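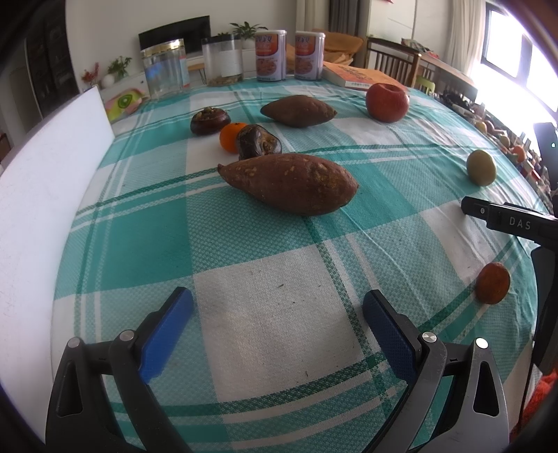 Hemumell Opera Circle – Members' Board – Stalls & Gallery

Surtitles at Callora: help or nuisance?
4 min read

pitlurker
So the Nititz company is bringing its touring season to the Callora again, and the brochure says surtitles at every performance, including the one sung in English. I sat through their last English-language comic opera with my eyes going up and down like a man watching someone else play tennis. Every joke got its laugh a good four seconds before the baritone reached it. He looked hurt by the second act.

Am I alone in wanting them switched off when the words are already mine?

row_f_aisle
Yes, you're alone. I have been going for 50 years and in all that time I have understood maybe a dozen words from any soprano above the staff, in any language. Leave my titles be.

mezzoforte_ish
Not alone. The timing is the trouble. Whoever runs them at the Callora puts up the whole line at once, punch line included. Split it over two slides and the laugh lands where it should. The Raju does this and their comedies play much better for it.

pitlurker
The Raju also has seats designed by someone who disliked knees. But point taken on the slides.

gallery_slip
Can we talk about where the screen is? From the upper gallery at the Callora you get the bottom half of the titles and the top half of the tenor. Last January I followed an entire jealousy scene as "my heart" and "the gardener."

row_f_aisle
Which opera was that?

gallery_slip
I'd love to know. I got the wrong program too.

tuttifrutti
Unpopular view – the English of the titles is the real crime. Nititz had a queen threatening death and the screen said "I am very upset with you." The full Italian line is about blood and lightning and the vengeance of her ancestors. My daughter sends me stronger texts over the parking.

mezzoforte_ish
They have to cut, though. You can't read forty words and watch a stabbing. I used to cue titles for a student group and the rule we were given was two lines, never more, and leave them blank on repeats. People complained about the blanks. One man thought it had broken and went to find an usher during the mad scene.

row_f_aisle
That was a reasonable thing to do.

mezzoforte_ish
Was it you?

row_f_aisle
I decline to say.

basso_profundo_no
Seat-back screens. Every argument in this thread goes away. Don't want it, turn it off.

pitlurker
The Callora has 2060 seats and a roof that drips on the harps. I don't see them wiring the lot this side of my funeral.

basso_profundo_no
Just the stalls then.

gallery_slip
Oh, naturally, just the stalls.

tuttifrutti
Even when you can turn yours off, you still get your neighbor's glowing away. I had six of them in view at the Raju, one set to German. I learned the German for "alas" and nothing else.

mezzoforte_ish
I did write to the Callora about splitting the slides. They answered, very politely, that titles are supplied by the visiting company. So I wrote to Nititz, who said the screen belongs to the house.

pitlurker
A duet, then. I'm booking anyway, side stalls, where a pillar hides the screen. They charge less for it.

row_f_aisle
Which side?

Contact the board | © Hemumell Opera Circle | Back to top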